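A new way to the islands, and a few words about the timetable

Well, it has been a long time coming, and those of you who have been kind enough to read this newsletter through the darker months will know how often I have promised "news soon" on the matter of the Grastusmont service. I am very pleased to say that the news is in. From June 2026 there will be a direct flight between Drakau and Grastusmont, operated by Hopkin, with no change of aircraft, no long wait in a transfer hall and no scramble for the last coach if the first leg runs behind. I have been grinning about it all week, and my family have asked me to find another subject at mealtimes.

Many of you will remember how the journey used to go. You left Drakau before it was properly light, flew south to a hub that was nowhere near where you wanted to be, sat for the best part of an afternoon with a sandwich and a crossword, and then flew north again over more or less the same bit of sea. It was tiring for anyone, and for people travelling with small children or with an elderly parent it was very often enough to put them off going at all. The new flight takes 83 minutes from gate to gate. I had to read the timetable twice before I believed it!

The outward flight leaves Drakau at a quarter past nine in the morning, which I think is a thoroughly civilised hour, and the return leaves Grastusmont in the early evening, so that you can have a full day at either end if you are only popping over for a meeting or a christening. There will be four return flights a week through the summer and three from the end of October, when things are always quieter. Hopkin tell us they will look at the winter pattern again in January, once they can see how the bookings have settled, and I would gently encourage anybody who wants the fourth flight kept to say so early and to say so in writing. A polite letter goes a long way.

Now, fares. The lowest one-way fare is 173, in local money, and that covers your seat, a small bag in the cabin and one suitcase of up to 15 kilos in the hold. I was especially glad about the suitcase. So many of the fares one sees advertised these days look like a bargain until you try to take a second pair of shoes with you, and by the time you have added a bag and a seat next to your own husband you could have gone by private yacht. There is a dearer ticket as well, which lets you change your date without a charge up to the evening before, and for those of you who travel for hospital appointments, or who have relations whose plans are never quite fixed, it may well be worth the difference.

Hopkin have also put aside 1,000 seats at a reduced price for the first season. These are meant for people who live in and near the two towns, and you will need to show proof of address when you check in (a council letter or a household bill will do nicely, and it needn't be in the name of everyone in the party). The reduced seats are spread across the whole summer, so please don't feel that you have to rush for the first fortnight. Do book directly if you can. The telephone line is open until seven in the evening, and I found the young man who answered my own call very patient indeed, even when I had to go and look for my glasses halfway through.
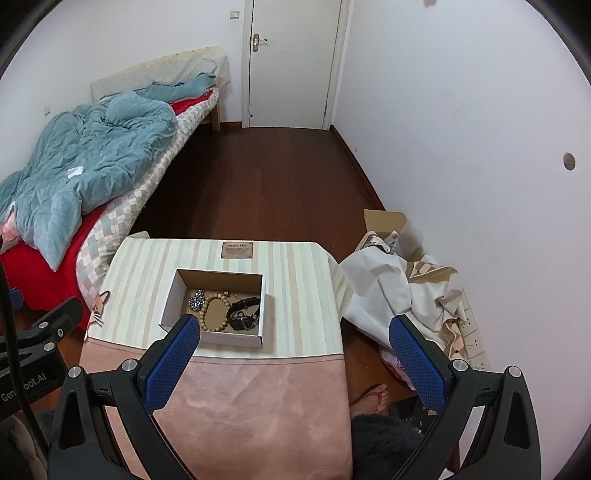
Eirlys Harries wrote to say that she was delighted about the direct flight but rather worried about getting to the airport for it, and would we please remember that the first bus from the east side of Drakau doesn't arrive until ten past nine, by which time the doors of the aircraft will be shut. She added that a taxi would cost her nearly as much as the fare.

She is quite right, and hers wasn't the only letter on the subject. I took it up with Staneo, who run the airport bus, and although they couldn't promise me anything on the spot, they did say that an earlier departure is being worked on for the days when the flight operates. It would leave the market square at half past seven and call at the hospital and the station on its way. I shall print the proper times as soon as I have them. In the meantime, if you are travelling in the opening weeks, please do make your own arrangements and don't rely on the early bus until you see it confirmed. Those of you with a spare seat in the car might like to put a note on the board by the library, where there is already a lift-sharing sheet for the Saint's fair and plenty of room underneath it.

A word on checking in, as it differs a little from what you may be used to. The desk at Drakau opens two hours before departure and closes forty minutes before, and they are quite strict about the closing time. At Grastusmont the terminal is much smaller (those who knew it in the old days will remember the one room and the tea urn) and the desk opens only ninety minutes ahead, so there is nothing to be gained by turning up at noon for an evening flight. There is a café, which closes at four. I would take a flask.

If you need help with steps or a wheelchair, please mention it when you book and then again two days before you travel. The aircraft is a propeller type with its own folding stairs, and there is a lift available at both ends, but it has to be brought round from the other side of the apron and the ground staff like to have warning. Walking frames and folding pushchairs travel free and don't count towards your suitcase allowance. Pets, I'm afraid, can't be carried this season. I did ask, on behalf of several of you and one spaniel.

Parking at Drakau remains as it was, with the short-stay area in front of the building and the long-stay field beyond the roundabout. The path from the field has been resurfaced and is a great deal kinder to suitcase wheels than it used to be, though it is still unlit for the last stretch, so a torch is a sensible thing to have in your pocket if you are coming home on the evening flight later in the year. Blue badge holders may use the bays beside the entrance for the whole length of their trip, but you do need to leave your details at the information desk before you go through.

For those thinking of a few days away, the tourist office in Grastusmont has brought out a new walking leaflet which covers the harbour, the old rope works and the cliff path as far as the second lighthouse. I have a small bundle of them in the office and will happily post one if you send a stamped addressed envelope. The boarding houses along the front are already filling up for the height of the summer, I'm told, but there are still rooms to be had further up the hill, where the view is better anyway and the gulls don't wake you quite so early.

The next issue will have the bus times, I hope, together with the answers to last month's harbour quiz, which I left out of this one for want of space. Letters on the winter timetable should reach the office before the end of the month, and I will send them on to Hopkin in one packet.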